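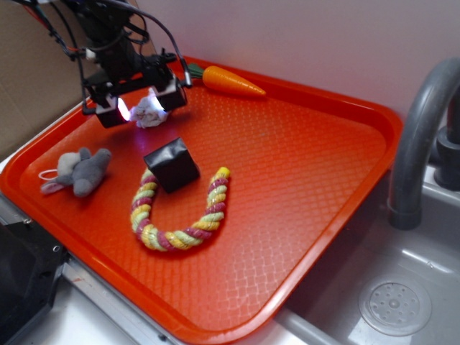
Tray cell, sink bench. Gripper at the cloth, left finger light on.

Saturday, May. In from 9.30, Tomomi from 11.

Picked up where Hilde left off. Her note said the left finger light drops out when the wrist rolls past a certain point and comes back when it rolls home. Got it to do the same twice before coffee. Wiggled the plug at the finger end, nothing. Wiggled the lead where it leaves the wrist clamp and it flickered straight away.

Took the clamp off. The sleeve on the finger lead was rubbed through to the copper on one side, just under the edge of the clamp. Cut back 40 mm, new crimp, new heat shrink, and filed the clamp edge while it was in the vice. Put it back with more slack than before. Tomomi thinks the slack is too much and will catch on the faucet when the arm swings right. Ran the swing by hand with the drives off and it cleared, but not by a lot. Leave it for now, look again Monday.

Finger pads: wiped both with isopropyl. The right one is starting to lift at the bottom corner. Pressed it back down, didn't glue it. There is one pair left in the Öberg drawer. Anouk, can you order more, we use them faster than the list says.

Counter read 4,000 cycles at the start, so the belt check was due as well. Tension 178 on the meter, last time 181. Fine. Greased the jaw slide, wiped off the extra.

Gripper zero: closed on nothing, zeroed, opened, closed again. Repeats. Changed the close force for soft items from 55 to 40 per cent in the Doltotura config and saved it under a new name. The old file is still there, please don't delete it.

Then test picks on the orange tray with the usual odds and ends: cloth, carrot, mouse, black cube, rope. Cloth first, being the one that gives trouble. 100 picks across the lot, light stayed on throughout. Six misses, four of them on the cloth, all four where it had gone flat against the back rim. The rope was better than I expected. Mouse picked up by its string once, counted as a pick, Tomomi disagrees.

Not done:
- Cable ties at the elbow, two are brittle.
- Tray still slides a bit on a hard press. A-yeong had some rubber mat, ask her.
- Jadwiga wants the Vondholm camera offsets redone after any work on the wrist. Didn't get to it.

Drives off 16.10, key back on the hook.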